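Rullaren Desk Hire: Questions about keyboards and cables

Last changed 13th October

Which keyboard will I get with my desk?
Every desk comes with a full-size wired keyboard with a number pad. If you prefer a small one, please write it in the booking form. We have only 8 small ones, so we can't promise it.

Can I bring my own keyboard?
Yes, of course. Please put ours on the shelf under the window and don't leave it on the floor. At the end of the day, put it back on the desk.

Do you have wireless keyboards?
No. We had them until January, but the batteries were often empty and the small receivers got lost. With a cable there is less to go wrong.

How should I leave the keyboard when I go home?
Unplug it first from the computer. Lay the cable in loose loops behind the keyboard, with the plug on top. Please don't wind it tightly around the case, as this can break the wire near the back edge.
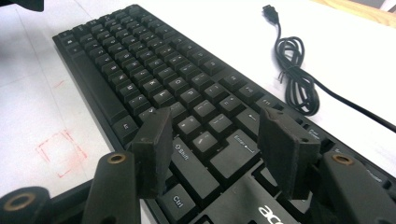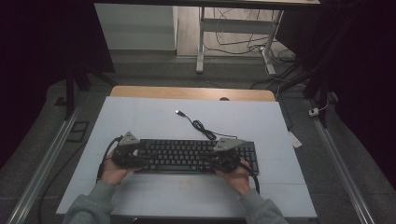
The keyboard is black with white letters, and the cable has a USB plug.

May I clean the keyboard myself?
You may, and we are thankful for it. Unplug it, turn it upside down and tap it softly. Then wipe the keys with a cloth which is a little damp. Don't spray anything directly on the keys. Cloths are in the Stumer box next to the sink.

I spilled coffee on it. What now?
Pull out the plug at once, turn the keyboard over on a towel and tell the front desk. Don't try to dry it with the hand dryer. The first accident is free. After this we ask 20 pounds for a new keyboard.

Some letters come out wrong. Is it broken?
Probably not. The computer may be set to another language. On the Timeck computers you can change this in the corner of the screen, beside the clock. If one key is stuck, bring the keyboard to us and we will exchange it.

Can I take a keyboard into the Gough room?
Yes, for up to 4 hours. Write your desk number on the list at the door. The sockets there are far from the table, so ask for an extension cable as well.

Where do I ask if my question is not here?
At the front desk, or leave a note in the box at desk 33. We read the notes every morning.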